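Access to Devotional Texts in Small Congregations: A Survey of Printed and Digital Prayer Books

Report submitted by Lertchai Sombatkul
Religious Studies, Year 3 project

1. Background

The project examined how members of small congregations in Hevmont obtain the prayers and psalms they use at home. Printed collections have long been supplied through places of worship, but many households now rely on files shared by telephone or downloaded from document sites. The quality of such files varies a good deal, and their origin is seldom stated.

2. Method

A short questionnaire was distributed at two sites, Guthrie Road Chapel and the Varneck meeting house, during October. A total of 236 completed forms were returned. Respondents were asked which psalms they read regularly, in what format, and whether they knew the name of the translation. Forms with no answer to the last question were kept in the sample and recorded as "not known".

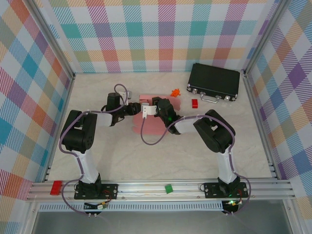
The second part of the work was a comparison of texts. Psalms 23, 91 and 121 were copied from each file that respondents agreed to share and checked line by line against the printed edition held in the Skotolwood library. Differences in spelling and punctuation were noted separately from missing or altered verses. The combined list contains 2479 entries, most of them minor.

3. Findings

Older respondents generally preferred print and could name their translation. Younger respondents used both formats – often a printed book for worship and a telephone for private reading. Several shared files joined verses from different translations without marking the change. In Psalm 91, the closing verses were the part most often left out.

4. Limitations

Both sites belong to the same tradition, and the findings should not be applied to other communities without further study. The questionnaire was issued in English only. Audio recordings were mentioned by a number of respondents but fell outside the agreed scope.

5. Recommendations

Congregations that circulate prayers electronically should state the translation and edition on the first page. A checked copy of the most widely used psalms could be held at each site and reissued on request. The full table of differences is given in Appendix 2.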